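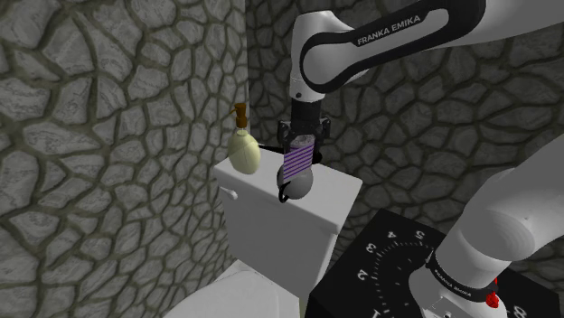
Topic: Can a robot arm tidy a bathroom yet?
Board: Home automation - general talk

pelikan_six
I want to ask the people here who follow this more closely than I do. My brother-in-law told me at dinner that in a few years an arm will do the small housework for us, and he named the bathroom first. I clean holiday flats, 6 of them in August, and I do not believe him. Floors, yes, the disk vacuum does them well enough. But a bathroom is mostly picking up things that other people have left, wiping under them, and putting them back. Is there any machine that does this outside of a computer?

grout_and_sons
No. I was at the Skirance open day last year and their arm moved one soap dish from a shelf to a tray. It needed more than 400 tries in training before they showed it to us, and the dish was always the same dish. My daughter learned it in one morning.

m_okonek
I think this is a little unfair. The tries were in simulation, I suppose, and there they cost almost nothing. You can run them at night with different walls, different light, different objects, and nothing gets broken. The Hwang course I am following works in this way. We have a Franka arm with a two-finger gripper on a pedestal next to a toilet, and the work is to handle small things on top of the tank. It sounds silly but it is a good exercise. The place is narrow, the things are close together, and round objects are hard for two fingers.

grout_and_sons
And does it clean under them?

m_okonek
Not in our exercise. It is only about the objects. Wiping is a different problem, because you must press with the correct force the whole time.

This is from the same setup, from the arm's side. Look how little room there is between the gripper and its neighbors: 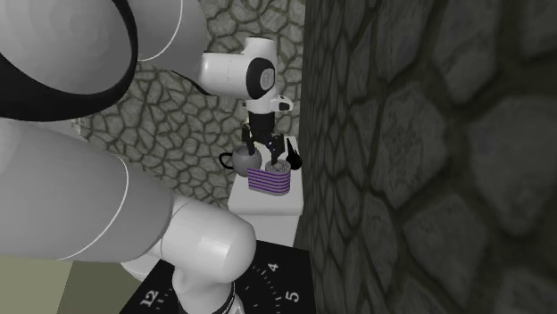
tamarisk: I would still not pay for it. The rental agency Plunent calculated for us what one arm would cost per bathroom, and for that money I can have a person who also notices that the tap is leaking. A person sees the whole room. The machine sees its task.

pelikan_six
Thank you, this is near to my own feeling. When I come into a flat I decide in the first minute what is trash and what somebody will call me about. A hair tie, a half bottle of shampoo, an earring. How would you train that?

m_okonek
You would not train it with the arm, you would give it rules, or it would put everything in one box and you look at the box. For me this is already help. I agree it is not cleaning.

brass_hinge
Shop floor here, a different world. At Bolstead we have 2 arms loading parts and they run well, but every part lies in its own place and the table never changes. When a pallet comes crooked, they stop and wait for me. So my answer for the house is no - a house is always crooked.

grout_and_sons
Exactly my point.

m_okonek
It was true for the shop arms, which repeat fixed positions. The new work is about reacting to what is there. I do not say it is ready. In my last test 96 grasps were good and I was happy, and then I changed the size of one object and had to start again with half of my settings.

tamarisk
So you also say no.

m_okonek
I say no for this year. Ask me again when I have finished the course.

pelikan_six
Then I will tell my brother-in-law that I keep my bucket for now. If somebody has seen one working in a real bathroom, please write where, I would travel to see it.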